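Progress report to Nolten, covering work through the end of September
Grant: Gulville Used-Car Intake and Resale Program

**Status:** on schedule for vehicles, behind on paperwork, slightly under budget.

The period covers the second half of the program's first year. We took in older cars from local owners, inspected them, repaired the ones worth repairing, and sold them at the Gulville lot with a written condition sheet.

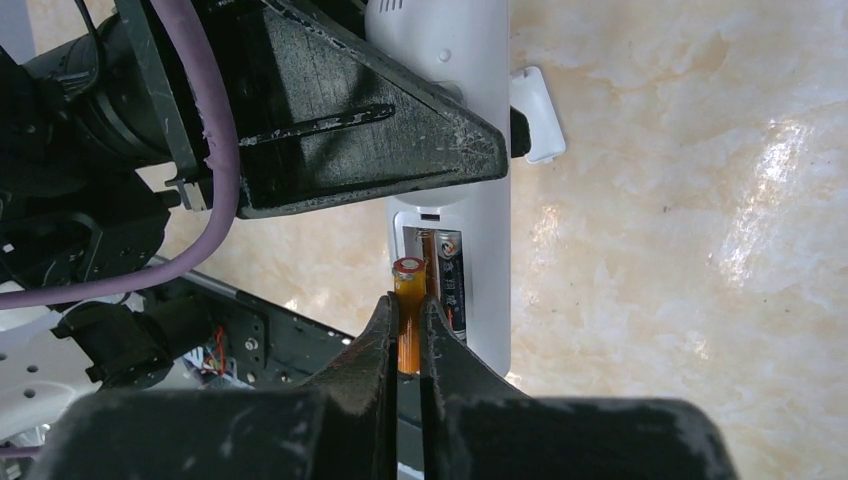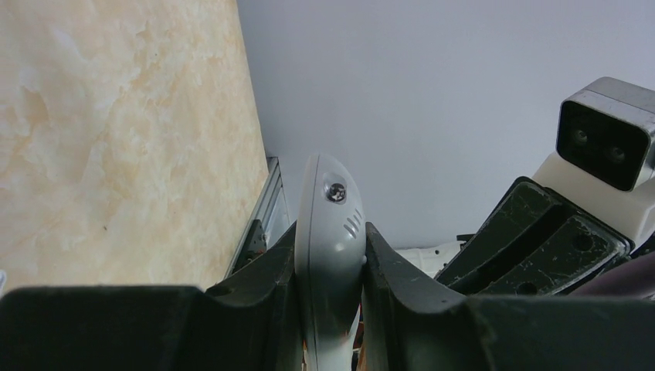 Kalniņš asked at the midyear review whether the condition sheets were changing what buyers did, or whether they were one more paper in the glove box. The sheets are changing some things. Buyers now ask about rust and timing belts before they ask about mileage, and several have walked away from a car after reading its sheet. We count that as the sheet doing its job, though it slows sales.

## Vehicles

| Item | Result |
|---|---|
| Cars taken in | 100 |
| Cars inspected and graded | 100 |
| Cars repaired and offered for sale | 91 |
| Cars returned by buyers | 2 |

The cars that were not offered for sale had frame rust or flood damage. They went to the salvage yard, and the money from them was booked as program income under line 4.

Both returned cars came back inside the return window. One was a station wagon with a transmission that slipped when warm. Our road test was too short to show it, and we have since changed the route to include the long grade north of town. The other was a small hatchback with a title problem, described below. Both buyers were refunded in full. The wagon has been repaired and sold again. The hatchback is still with us.

Most of the stock was compact sedans and hatchbacks, with a few pickups and one convertible. The convertible took far more shop time than it should have. It needed a rear window, both top latches, and a good deal of work on the wiring under the dash, where an earlier owner had added a stereo and an alarm and left the old harness in place. It sold, but at a loss once labor is counted. We will not take another soft-top under this grant unless the top is in working order at intake.

## Repairs

Average parts cost per car was $790. The main costs were tires, brakes, and suspension bushings, in that order. Tires went up in price during the summer. We held the average down by buying take-off wheels and tires in sets, but the supply of these is uneven and we would not plan on it for next year.

The second lift was installed in June and has been in steady use. It came with the wrong arm pads for pickups, so pickups went on the old lift until the correct pads arrived. The compressor bought in the first period is too small to run the blast cabinet and an impact wrench at the same time. The shop works around this by doing cabinet work early in the morning.

Paint work is still sent out. We looked at doing small bumper and door repairs in the building and decided against it — the ventilation work alone would use up the rest of the equipment line.

## Condition sheets

Each car has a two-page sheet. Page one gives the grade, the mileage, the known faults, and what was repaired. Page two has the measurements: brake pad thickness, tread depth at each wheel, compression by cylinder, and battery test result.

Changes made this period:

- "Fair" was dropped as a grade. Buyers and staff read it in different ways. Grades are now A, B, C, and "parts only."
- Known faults were moved to the top of page one.
- Tread depth is given in 32nds of an inch only. The earlier sheets mixed units.
- The person who does the road test now signs separately from the person who does the repair.

The sheets are filled out by hand in the shop and typed up afterward in Tellholm, the records system paid for under line 6. This is where we are behind. Cars sold in the spring are fully entered. A good share of the summer cars have only page one in the system, with page two still on paper. The paper copies are all on hand and filed by stock number. We expect to catch up by the end of November, with one added half-day of clerical time each week.

Tellholm does not let us enter compression figures for engines with more than six cylinders without using the notes field. This affects only the pickups. We have asked for a fix and have no date for it.

## Titles

Title work was harder than planned. Several owners brought in cars with an old lien still showing, in most cases from a loan paid off years ago to a lender that has since merged or closed. Getting a release can take six weeks or longer. The hatchback that came back was sold with a release we believed to be complete. It covered the first lien and left a second one in place.

Intake now includes a lien search before the car is accepted. A car with an open lien is parked in the back row and is not given shop time until the release is in hand. This has made the back row crowded — we are using part of the customer parking on busy days.

## Budget

Spending is slightly under plan overall. Parts are over, labor is on plan, and equipment is under because the alignment rack was put off to next year. We ask for approval to move the unspent part of the equipment line to parts. The form is attached as Appendix B. If Nolten would prefer that the money stay in equipment, the rack quote is good through December, and we can order it before then.

Lot rent goes up in January under the existing lease. The increase was in the original budget.

## Next period

- Finish entering the summer sheets in Tellholm.
- Resell the hatchback once the second lien is released.
- Write up the new road test route, with a map, and keep a copy in each test folder.
- Get quotes for a larger compressor.
- Set a limit on the number of cars held in the back row. The shop has suggested six.

Appendix A (stock list by number) and Appendix B (budget transfer request) are sent separately. Salvage receipts are held at the Gulville office and can be copied on request.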